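# prollow-blurbs

Back-cover copy from self-published fantasy, collected one line at a time and labelled by hand. Version 3.
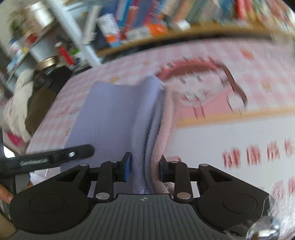
The set has 2236 blurbs in it. It began as a way of settling an argument over how often the word "destiny" turns up on the back of a fantasy novel, and it grew because the answer was so discouraging that I kept looking for a kinder one.

If you only want the file, it's `blurbs.csv`, and you can stop reading. The rest is for people who'd like to know what's wrong with it first.

## What's in the box

| File | Contents |
|---|---|
| `blurbs.csv` | One row per blurb, UTF-8, comma separated, quoted throughout |
| `labels.md` | The label definitions, with the grudges left in |
| `holdout.txt` | Row ids for the 259 blurbs set aside for testing |
| `double.csv` | The 200 blurbs that were labelled twice |
| `CHANGES` | What changed, when I remembered to write it down |

## Columns

- `id` -- an integer. Gaps are deliberate. A gap means a writer asked to be taken out and was.
- `blurb` -- the text, with its original spelling and punctuation. Exclamation marks have been preserved at some personal cost.
- `series_pos` -- 1 for a first book or a standalone, 2 for a second, and so on. Blank when the copy says "the saga continues" and won't say from where.
- `source` -- `prollow`, `gondia` or `donated`. See below.
- `tone` -- one of `grim`, `jaunty`, `breathless`, `stately`, `other`.
- `question_end` -- 1 if the blurb ends on a question. Will she find the strength? The column does not say.
- `praise` -- 1 if the blurb contains a quoted line of praise from anyone, including the author's own other pen name.
- `proper_nouns` -- names of people, places, swords and prophecies, separated by semicolons.
- `notes` -- free text, mine, occasionally unfair.

## Where it came from

Most of the rows come from Prollow, a small catalogue site where indie writers list their own books. Its owners gave permission for the copy to be used in language research and teaching, on the condition that titles and author names be stripped out. They have been, except where a hero shares a name with the book, in which case the name stays in `proper_nouns` and the title is gone from everywhere else.

Gondia was a newsletter that ran one new fantasy release per issue until it stopped. I had the back issues in a mail folder and wrote to each author for a yes. People who didn't answer aren't in here.

`donated` covers blurbs that writers sent in after version 1. These are a bit better than the rest, as you'd expect from people who volunteer their homework, and you should keep that in mind before you average anything.

## How it was labelled

By reading. I did the whole set in the evenings, and a second reader did the 200 rows in `double.csv` without seeing my answers. We agreed nearly always on `question_end`, which asks very little of a person. We agreed least on `tone`, and in particular on where `breathless` stops and `jaunty` begins. The working rule is now in `labels.md`: if the kingdom is in danger and the writer seems pleased, it's `jaunty`.

Where we disagreed, both labels are kept in `double.csv` and mine is used in the main file. This is not a principled decision. It's my file.

`proper_nouns` was pulled out by a script and then corrected. The script believed that every capitalised word was a name, and fantasy writers do capitalise freely: the Darkness, the Chosen, the Great Forgetting. I kept these if they seemed to have an agenda of their own.

## Known problems

**Sequels are over-represented.** Prollow's front page favoured series, so series are what people listed. Don't use this set to claim anything about how many fantasy novels are standalones.

**Some blurbs are truncated.** Prollow used to cut the text at a fixed length without telling the writer. Look for rows ending in the middle of a wo

**Duplicates.** Writers reuse copy from one book to the next with the villain changed. Exact duplicates have been removed. Near duplicates have been left in, and if you're splitting the data yourself you'll want to keep them on the same side of the split. The rows in `holdout.txt` were checked for this. Twice, after the first check was shown to be worthless.

**Praise is unverified.** The `praise` column says that somebody is quoted. It makes no claim that the somebody exists.

**One language.** It's all English, with a sprinkling of invented tongues. The apostrophes in the invented tongues are a mix of straight and curly and I've stopped trying to fix them. If your tokenizer falls over on a name with three of them in it, your tokenizer has my sympathy.

**Fashion.** Nearly everything here was written within a few years of everything else. Dragons are up, vampires are down, and academies are everywhere. A set gathered ten years earlier would look quite different, mostly around the cloaks.

## What it's good for

- Teaching a class about genre, cliché and the back cover as a form
- Small classification exercises where the stakes are low
- Working out what your own blurb has in common with everyone else's, if you're feeling strong

## What it's not good for

Please don't use it to rank writers, to predict sales (there are no sales figures in here, and you'd be amazed how many people have asked), or to generate more blurbs. I can't stop you doing the last one, and the licence is fairly easygoing, but there are already enough blurbs.

It also shouldn't be used to tell whether a given book is any good. I've read a few of the novels behind these rows. The link between blurb and book is faint. One of the worst blurbs in the set, which manages four prophecies in two sentences, belongs to a novel I stayed up until 2 a.m. to finish.

## Companion tools

`jardine` is the little script I use for cleaning up pasted text. It fixes line breaks, strips the non-breaking spaces and leaves spelling alone. It lives in `tools/` and has one option, `--gentle`, which does less.

`billa` draws a random blurb and hides one of the proper nouns so you can guess whether it's a person, a place or a weapon. It was written for a workshop and has no research value whatsoever. It's the only part of this project anybody has thanked me for.

To run either one:

```
python tools/jardine.py input.txt > output.txt
python tools/billa.py blurbs.csv
```

Both need nothing beyond a standard Python install. On Windows you may have to persuade the terminal to show the accents.

## Changes since version 2

- Added the `donated` rows that had come in up to May
- Split the old `mood` column into `tone` and `question_end`, as it had been doing two jobs badly
- Removed the column that rated each blurb out of ten. I'd been in a different humour on different evenings, and it showed
- Fixed a bug that marked every blurb containing the word "praised" as containing praise
- Re-coloured nothing, despite one request. It's a CSV

## Getting your blurb removed

If you recognise your own copy and would rather it weren't here, open an issue with the row id or the first few words. You don't have to give a reason. The row will be gone in the next release and its id won't be reused. Older copies may be sitting on other people's machines, and I can't do much about those.

If you recognise your own copy in the `notes` column being described as "a lot", I apologise. Read the ones on either side of it.

## Licence and citing

Code is MIT. The blurbs belong to the people who wrote them and are shared with their agreement for study and teaching, non-commercial only. The labels and notes are CC BY.

If you cite it, "prollow-blurbs, version 3" is plenty. Please include the version, as the ids are stable but the labels do move around a bit.

## Still to do

- A proper second pass on `tone`
- Decide whether a talking sword goes under people or weapons (`billa` currently accepts both)
- Work out why row 259 has a recipe in it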